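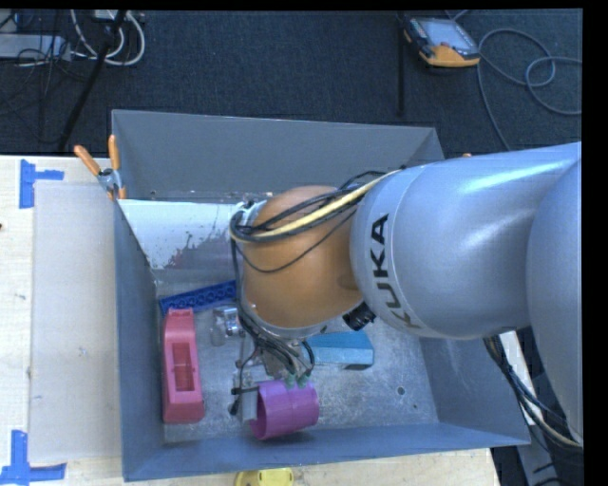
图 3 KUKA 机械臂伸入木色台面上的灰色金属箱，夹爪下方为一只洋红色塑料杯。

4.2 台阶与平台：住户到底怎么进院子

写这一节的时候我改了好几稿，最早那一稿满篇都是踏步高度和坡度，连我自己都读不下去。后来我把住户的日记又翻了一遍，才觉得应该先从人怎么走路讲起，数字放到后面去（附录里都有，想查的读者不会吃亏）。

先把样本交代一下。我们在 Flonden 一共走访了 169 户带后院的独栋住宅，住户记下的日记条目合计 1,002 条，每条写的是某一次从室内走到院子里：从哪扇门出去，手里拿着什么，在哪里停下来。条目长短差得很多，有人只写“倒垃圾”，也有人写了满满一页，连那天风大、烤炉盖子被吹开都写进去了。我很喜欢后一种！编码的时候虽然麻烦，可是很多后来变成变量的东西，最初就是从这些闲话里冒出来的。

第一个让我们吃惊的结果是门口那块平台的作用。做问卷设计时，我们把平台当成台阶的附属部分，只问了有没有，没有问多深。等日记收上来，才看到住户反复提到“在门口站一下”“先把盘子放下再关门”。门外只有一级窄台阶的人家，这个动作没处做，只好一只脚踩在门槛上，用胳膊肘去带门。有一位受访者说她每次端汤出去都要喊家里人来开门，喊了几年，已经成了家里吃饭前的固定节目。按我们的编码规则，这一类条目归入“受阻出门”，全部日记里有 211 条属于这一类，集中在推拉门外平台较浅的住宅。

推拉门和平开门的差别也值得说几句。平开门往外开的时候，门扇自己就要吃掉一块平台，住户得先退半步再绕过去；推拉门没有这个问题，按理说对平台深度的要求应该低一些。可我们的数据不太支持这个推测。装了推拉门的住户往往把它当成主要出口，进出更频繁，拿的东西也更多更大（椅垫、冰桶、孩子的充气水池），于是平台一浅，毛病暴露得更明显。我在初稿里曾经写过一句“推拉门可以容忍较浅平台”，这句话现在已经删掉了，如果有读者看过会议版本，请以这一版为准。

再说台阶的宽度。改造项目里常见的做法是台阶和门洞同宽，图纸上看着整齐，造价也低。Parner 公司给我们提供了一批旧改造图，里面大部分都是这种做法，少数几户做成了沿平台整条边展开的通长台阶。通长台阶的住户写日记的口气明显不一样，他们会写“坐在台阶上剥豆子”“孩子在台阶上排小车”，台阶成了一件家具。门洞同宽的台阶上几乎没有人坐，坐下来就把路堵了。 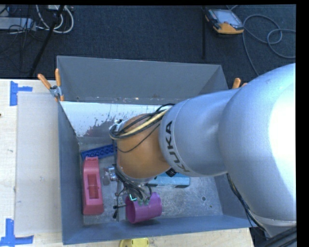

坐与走之间的冲突，我原本打算单独开一节，后来觉得还是放在这里说比较顺。通长台阶之所以能坐，除了宽，还跟朝向有关系。朝西的台阶夏天傍晚晒得厉害，日记里六月以后坐下来的记录就少了，人都挪到了屋檐下面；朝东的台阶正好反过来，早上喝咖啡的条目一直没断过。要提醒一句，我们的记录期没有覆盖冬天，所以这里说的“使用”只是暖和月份里的使用。Flonden 的冬天又湿又长，台阶结冰以后还有谁会去坐，我心里有个猜测，但没有材料，就不在这里乱写了。

材料方面，样本里主要是防腐木、复合板和混凝土三种做法，另外还有几户用了 Himum 铺装块。最后这一种户数太少，没有进入统计比较，不过住户的意见写得很具体，我舍不得扔，就简单转述一下：喜欢的人说它踩上去踏实，边缘也好认；不喜欢的人抱怨缝里长草，拔起来伤指甲。复合板的抱怨多半和光脚有关，午后烫脚是出现得最多的说法。防腐木的抱怨则集中在翘起的板头，有好几户在翘起的地方放了花盆，算是一种民间修补。混凝土的抱怨最少，可夸它的人也少，住户好像就没怎么注意过它。

我对踏步边缘的识别问题特别上心，主要是受了 Teixeira 试点项目的影响。那个项目在踏步前缘加了一条颜色较深的板，做法便宜得很，一户半天就能弄完。我们在本研究中回访了其中 6 户，问他们天黑以后还会不会用脚去“探”台阶。回答很不一致：有的说完全不用探了，有的说板子旧了以后颜色就混在一起，又回到从前。户数这么少，我不敢下什么结论，只能说深色边条值得放进下一轮的对照设计，而且应当把褪色也一起记下来。回访问卷定稿于 2022 年 8 月 7 日，之后没有再改过题目。

扶手的问题比我预想的复杂。当地对低矮台阶没有强制要求，装不装全看住户自己。我们请住户在平面草图上标出扶手位置，再和日记里的路线对照，发现不少扶手装在了大家不走的那一侧。原因各家不同，有的是施工时那一侧好固定，有的是另一侧要留给烤炉进出。家里有老人的住户对此意见最大，其中一户后来干脆在走的那一侧又加了一根，两根扶手式样还不一样，户主说起来挺不好意思的，我倒觉得这是整个样本里最好用的台阶之一。

排水我只讲一点。平台紧贴外墙时，坡向应当朝外，这条谁都知道，图纸上也都标了。现场量下来，老平台常常因为沉降变得近乎水平，雨后门槛前面积一摊水，住户就在那里铺一块地垫，地垫又把水捂住。日记里跟地垫有关的条目多得出奇，换地垫、晒地垫、嫌地垫滑，我们最后给它单独设了一个编码。审稿人问过这个编码有没有必要，我的看法是有：地垫出现频繁的住宅，平台坡度的实测值也普遍偏小，拿它当现场筛查的线索，比一户一户架水平尺省事多了。当然，爱干净的人家平台没有问题也会铺地垫，所以它只能用来挑出需要细看的住户，坡度还是得量。

最后说说编码的可靠性。两位编码员分别独立处理全部条目，分歧最大的是“停留”和“受阻”的界线。一个人端着盘子在门口站住，是在看院子，还是腾不出手关门？光看文字有时真分不出来。我们的处理办法是看同一条里有没有提到门、把手或者请人帮忙，有就归入受阻，没有就归入停留。这条规则偏保守，肯定漏掉了一些受阻的情况，4.3 节讨论平台深度的时候，请读者把这一点记在心里。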